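Trasville Youth Football Preseason Jamboree - FAQ

Last updated 1 February 2020. Getting a lot of the same emails so putting it all in one spot. If your not seeing your question, scroll again, then email.

When is it?
June, second weekend. Exact kickoff times come out once the brackets are drawn. Please don't ask before then, we don't have them.

Where?
Niltier Field, same as last season. Main gate on the east side. The west gate stays locked, and parking over there means a long walk around.

What divisions are there?
Flag (under 8), Junior (under 10), Senior (under 12). Age as of the first day of the event. No playing up without a signed form from the coach AND a parent. Both. One signature gets sent back.

How many kids are signed up?
373 players so far. Last season finished at 535, so plenty still to come. Senior is filling fastest.

Is Dresar defending the Senior title?
Yes. They lose most of their offensive line to age but the backfield is back, and they still run that power sweep better than anyone in the league. Pawłowska is the team I'd watch. Lost the final by a two-point conversion, return both linebackers, and they've moved their tight end to quarterback. Could go either way.

How are the brackets seeded?
Last season's finish first, then a draw for the new teams. Top four seeds can't meet until the semis. New teams go in wherever they come out, no requests, no swaps.

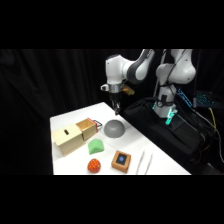
The check-in table opens one hour before a team's first game. Coach checks in the whole team, players don't line up one by one. Bring the roster (printed, not on a phone), the medical forms and the mouthguard sheet. Keep your stuff spread out on the table like the small objects on the white one in the picture, so each paper can be seen without digging through a pile. Forms stacked in a folder slow the whole line down. Once your stamped you can go to warm ups.

What if a player is missing a form?
Doesn't play until we have it. Can join at halftime if it shows up by then. Not the second game, not "just a few snaps".

How long are games?
Two 20 minute halves, running clock. Clock stops for injuries and in the last two minutes of the second half. One timeout per half. Flag plays shorter, see the division sheet.

Overtime?
Pool games can end tied. Bracket games: each team gets four downs from the 10. Still tied, do it again. From the third round on you have to go for two.

What equipment do we bring?
Helmets, pads, mouthguards, your own game ball. Junior and Senior use different ball sizes so check before you pack. Metal cleats not allowed in any division, refs will look.

Is there food?

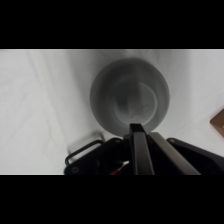 Yes, stand by the main gate, open from first kickoff until the last game starts. Cash only. Hot dogs, chili, fruit, drinks. Teams can bring their own coolers but no grills on the grass.

How many people can the stands hold?
1,353 seated. Senior final gets close to that. Folding chairs are fine behind the end zone, not on the sideline.

How many players on a roster?
22 max for Junior and Senior. Flag is 12. You can't add anyone after check in, even for an injury.

What about weather?
Rain, we play. Lightning, everybody off the field for 30 minutes, and the 30 starts over with each strike. If a pool game is called after halftime the score stands. Before halftime it's replayed if theres room in the schedule, otherwise it goes down as a tie.

Refunds?
Full refund until brackets are posted. Nothing after that. Team fees can't be moved to next season.

Can parents film?
From the stands, sure. Not from the sideline, no drones.

My team isn't in the league, can we enter?
Maybe. Flag has open spots, Junior has a waiting list, Senior is league teams only. Email with your division, head coach and a rough player count and you'll get an answer by the end of the week.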